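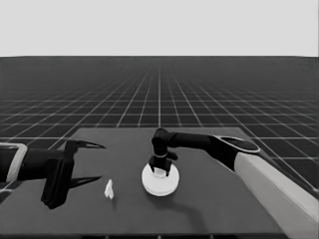

Furcombe, 6 January 2026
By Kwadwo Baidoo

Sorness folding work table, back in stock

Second batch is in. First lot went before Christmas, sorry to everyone who rang and got the machine. If you left a name with Iddrisu we've still got the list and will get to you this week.

Same table as before apart from the feet, see further down.

Size
Top 152 cm long. Folds flat against the wall, or stand it behind a door. Two people to lift it out of the box please, one can manage it after that.

Top
Plain birch ply, oiled. Comes unvarnished, lots of you wanted to do your own. One coat is enough for sewing and paperwork, give it 2 if you're potting up or gluing on it. Let the first dry overnight. Don't use furniture polish, it goes patchy and you'll be sanding it off again.

Legs
Steel, powder coated, black only. Green is not coming back, the firm that did it has shut. Locking pin on each leg, push till it clicks. If it doesnt click it isn't locked.

Feet
New. The old rubber ones marked pale lino, we had a few complaints and fair enough. These are a harder grey plastic and screw in and out a little for uneven floors. They fit the older tables too. Ask for the Idar feet, sold as a set, no charge if yours left marks and you've still got the receipt.

Load
40 kg spread out. Not for standing on. Not for engine parts, whatever your brother in law says. A sewing machine is fine, so is a small pillar drill if you clamp it over the leg end and not the middle.

Price
£453 with the clamp rail, delivered within the county. Further out, ring first and we'll work out carriage. Without the rail it's cheaper but we only have a handful like that, so check before you drive over.

Clamp rail
Made for us by Abubakari, same as last year. Bolts along the long side, takes most ordinary G clamps. Left or right handed, say which when you order. Can be swopped later but it means drilling.

Returns
Thirty days, unused, in the box. If you've oiled it, it's yours.

Spares
Pins, hinges and feet kept on the shelf. Tops made to order, allow three weeks.

Collection from the yard, mornings best. Ask for Iddrisu Appiah, he has the keys to the back store. Parking is tight with a trailer so come in by the lower gate and reverse out.

Longer version is being looked at for spring. No price yet, please don't ask Iddrisu.

This site uses cookies to remember your basket. Carry on browsing to accept, or change your settings.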